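My Before-You-Sign Rental Walk-Through, With Comments

I've moved nine times, and my memory is terrible, so a few apartments ago I started carrying a checklist on a clipboard. Friends kept asking for it, and every time I sent it I ended up typing the same notes in the email, so now the notes live with the list. Print it, scribble on it, skip what doesn't apply to you. I've left in my remarks from the last place I looked at, a second-floor two-bedroom in the Memik building on Lenihan Street. The rent was 2275 a month, and at that price I felt entitled to open every single cupboard.

BEFORE YOU GO UP

[ ] Front door latches by itself
Comment: Let it swing shut behind you and then pull. The Memik door needed a shove. I told the agent, Raluca Sima, and she wrote it down in front of me, which I liked.

[ ] Stairwell lights work on every floor
Comment: All fine. I also look for loose stair treads and grab the handrail like I mean it. If it wiggles for me it'll come off in somebody's hand when they're carrying a couch.

[ ] Second way out
Comment: Walk it! Don't let anyone wave a hand and tell you there's a back stair. Ours went down past the bikes, and one bike was parked right across the bottom step. I marked that one as a fail and asked for a rule about it in writing.

[ ] Mailboxes lock
Comment: Mine did. The one next to it was held shut with tape, but that wasn't my mailbox and I was trying to be a reasonable person.

ALARMS AND FIRE

[ ] Smoke alarm in each bedroom and in the hall
Comment: Press the button. Yes, with the agent standing there. Yes, it's loud. The one in the small bedroom gave me a sad little chirp, so it got a fail and a note that says "battery or whole unit?"

[ ] Date on the back of each alarm
Comment: Twist it off and look. Most smoke alarms are meant to be replaced after 10 years, and paint over the label is a bad sign in my book. If you see paint over the vents as well, ask for a new one.

[ ] Carbon monoxide alarm
Comment: There was one near the bedrooms, plugged in low behind where I'd want a dresser. It passed, but I moved the dresser on my floor plan.

[ ] Bedroom windows open wide enough to climb out of
Comment: I actually stick a leg over the sill. My friend Babita thinks I do this to embarrass her. The big bedroom was great, the small one was painted shut along the top. Fail, with a big star next to it.

[ ] Fire extinguisher
Comment: Under the sink, needle in the green. I'd rather have it by the kitchen door, so I wrote that down as a request and didn't score it.

ELECTRICAL

[ ] Every outlet tested
Comment: I use one of those cheap plug-in testers with the little lights. It takes a few minutes and you look very professional. One outlet in the living room was dead until I found the wall switch that runs it (I felt pretty silly, I'd already written FAIL in capitals).

[ ] GFCI outlets in kitchen and bathroom trip and reset
Comment: Press test, the tester goes dark, press reset, the tester comes back. Bathroom passed. The kitchen one by the stove tripped but took three tries to reset. Fail.

[ ] Panel labeled
Comment: Half labeled, in handwriting that might say "fridge" or might say "bridge". I asked for a proper list by move-in.

[ ] Space heater plan
Comment: This is more a note to myself for December. Straight into the wall, never a power strip, and well away from the curtains.

WATER AND HEAT

[ ] Hot water temperature at the kitchen tap
Comment: Bring a cooking thermometer. I like it at 120 degrees or a hair under, and this one was hotter than that, so it went on the list. Anyone with little kids should be extra fussy here.

[ ] Under every sink
Comment: Run the tap, wait, then wipe the trap with a paper towel. Bone dry in the bathroom. The kitchen shutoff valve was stiff enough that I gave up on it - and if I can't turn it on a calm afternoon I won't be able to turn it with water pouring on my feet.

[ ] Tub has something grippy on the floor
Comment: Nope. I buy my own mat anyway.

[ ] Heating unit
Comment: It's a Greklow wall unit, which I'd never seen before. The filter slid out easily and somebody had cleaned it. Pass, and a smiley face.

SURFACES AND EDGES

[ ] Counters and tabletops: cracks, chips, sharp corners
Comment: If the place comes with furniture, run your palm over the top of everything and then along the edges. Look from straight above and then crouch and look again with the light coming across, because some marks only show up from one side. Note every one you find, even the tiny ones, or you could be paying for them when you leave.

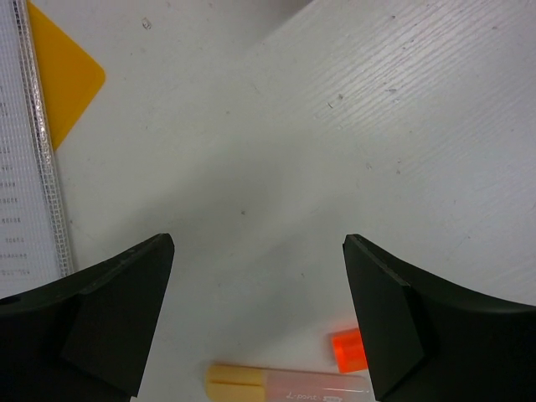

Pale gray tabletop, small marks on the surface. Noted on the list.

[ ] Tables and chairs don't rock
Comment: Lean on them. I sit on every chair for a few seconds, and yes, it feels like Goldilocks.

[ ] Tall furniture anchored
Comment: The bookcase wasn't. Fail. I asked for a strap and offered to put it up myself.

WRAPPING UP

[ ] Both people sign and date the list
Comment: Raluca signed mine on the hood of her car. The deposit was 1000, and I didn't hand it over until the small bedroom window was on paper as the landlord's job. I go back on Monday with my tester and my thermometer to recheck all the fails.

COMMENTS

Kidus Ejigu
Used this on Saturday and the agent asked me if I was from the city! Please add dryer vents. Mine was packed solid with lint.

Azadeh Ahmadpour
The leg over the windowsill is going to be me from now on. Do you test the stove too? I light every burner and then look for the anti-tip bracket at the back.

Author reply
Azadeh, I can't believe I left out the stove. Burners and bracket are going in, and dryer vents too, thanks Kidus.

Þröstur Nørgaard
My tabletop came with a long scratch I never wrote down and I argued over it for weeks when I moved out. Write it all down, people.

Babita Kanaujia
For the record, it does embarrass me.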